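The Desk at the End of the Day

By Eldana Lencho

I have a theory that you can tell what sort of week a person is having by looking at the back left corner of their desk. The front is for show. The front gets wiped when someone is coming over. The back left corner is where the dead pens live, and the parking receipt, and the one earring, and in my case a mug that had grown its own weather.

I started thinking about all this in July, when the heater in my spare room finally gave up and I carried my whole working life out to the kitchen table for a fortnight. Two trips with the washing basket, that's all it took! And once everything was spread out next to the fruit bowl I had a good hard look at it and thought, good grief, woman, what is all this for?

So I did what I always do when I'm avoiding an actual deadline, and made it into a story. I asked people to let me come and look at their desks. Friends first, then friends of friends, then most of the upstairs floor at Jemik, a little design and print outfit in Irkbridge that shares a kitchenette with the physio. The only rule was no tidying beforehand. (Everyone tidied beforehand. I could smell the spray.)

The first thing I learned is that we're all a bit strange about flat surfaces. Put a bare tabletop in front of a grown adult and by lunchtime there's something on it, and by arvo tea there's something on top of the something. I call it stacking, and I'm a champion at it. A book goes on the printer because the printer is flat. A plate goes on the book. Then you need to print something and the whole morning goes to pieces.

My sister is the opposite and can't bear it. She has one lamp, one notebook and a chair that cost more than my first car, and she puts the notebook in a drawer at night like she's tucking it in. I stayed at her place in Kavanagh for the weekend while I was writing this and left a banana on her desk as an experiment. It lasted 13 minutes.

I don't think either of us is right, for the record. But I did come home and try it her way for a bit, and I'll admit the mornings were nicer. You sit down with your cuppa and there's nothing to shove aside first. 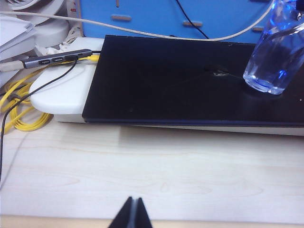 What I couldn't keep up was the drinks rule. My sister won't have a drink of any kind on the desk, not a glass, not a bottle, not a lidded cup with one of those bendy straws. Drinks go on the windowsill behind her and she has to get up and turn around for every sip. She reckons it's good for her back. I reckon I'd die of thirst before morning tea.

Still, she has a point, and it's a point I've paid for. A few years ago I left a bottle of fizzy water lying on my closed laptop while I hunted for my keys, and the lid wasn't done up properly, and you can guess the rest. The bloke at the repair shop in Distside was very kind about it. He was less kind about the bill, which came to $357 and didn't include the photos from my niece's formal. These days, if it's got liquid in it, it stands upright and it stands on the desk itself, well off to the right, on an old cork coaster from a pub that isn't there anymore. That's as far as I'm prepared to go.

The other thing that came up again and again was marks. People are surprisingly tender about them. One woman at Jemik showed me a ring on her desktop from a hot saucepan, back when the desk was still her nan's kitchen table, and she wouldn't sand it out for anything. Somebody else had bought a mat specifically to cover a scratch, then felt guilty and cut the mat down so the scratch would show. I love that. I've got a pale spot on mine where I once tried to get glue off with nail polish remover, and for a year I kept the stapler parked over it. Now I leave it be.

Dust is another matter. Dark things show every speck, as anyone who's owned a black telly will tell you, and I used to go at mine with whatever was closest, usually my sleeve. A soft dry cloth is better. I keep one in the top drawer now, cut from a flannelette pyjama leg, and give everything a once-over when I knock off. The whole business takes less time than the kettle.

As for storage, I'd hold off buying any. I spent $80 on a set of matching trays last winter, and all they did was give my mess some postcodes. What helped in the end was a shoebox. At five o'clock whatever's been lying about goes into the box, the box goes under the desk, and whatever I haven't fished out by the end of the month gets a proper decision made about it. Last month it was a tape measure, a library card and 50 cents.

I've moved back into the spare room now. The heater's fixed, the back left corner is clear as I write this, and the mug has been through the dishwasher twice. My sister's coming for lunch and I've put the notebook in the drawer, though I might leave a banana out.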